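FOR RELEASE THURSDAY

Villca Brings Its Slow-Made Sofa Covers to Pukdale

PUKDALE – I've been putting off writing this because I'm much happier with a sewing machine than a keyboard, but the news is too good to sit on (sorry). Villca, my little slipcover workshop, is opening a second location in Pukdale this November, right on Bresine Street, two doors down from the old shoe repair place!

If you don't know us yet, we make fitted covers for sofas people already own. You bring the measurements, or we come out and take them, and we cut and sew a cover that zips off for the wash. I started in my garage in Widberg with one machine and a borrowed cutting table. We've now made more than 400 covers, and I still get a silly grin every time one slides on without a fight.

The new shop has a proper fabric wall, which I've wanted for years. There are 26 colors in our everyday range, all heavy enough to stand up to dogs, kids and people who eat soup on the couch (me). Browns are still what most folks ask for, by a mile. I used to try talking them into mustard. I've stopped.
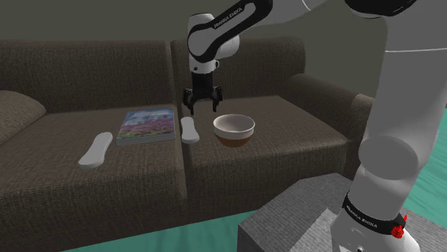 Dark brown woven fabric on a two-section sofa, with a lighter brown throw pillow in the corner.

We're also starting a repair bench. So many covers come back to me with one tired seam or a zipper that has given up, and it breaks my heart when people figure the whole thing is done for. Drop it off and we'll have it ready in 10 days, even if we didn't make it. Cushion foam too – if your seat has gone flat in your favorite spot, we can cut a new insert while you shop.

Opening day is a Thursday. Doors open at 9 a.m., there will be coffee and those cinnamon twists from the bakery across the street, and anyone who brings in sofa measurements that day gets free arm caps with their order. Please measure the back as well as the front! I will ask.

The Widberg workshop stays open with the same hours as always, and orders already in the book won't be held up by the move.

Press visits are welcome at either shop. Call ahead if you'd like to see the cutting room, as it gets pretty tight in there once the big rolls are out.

###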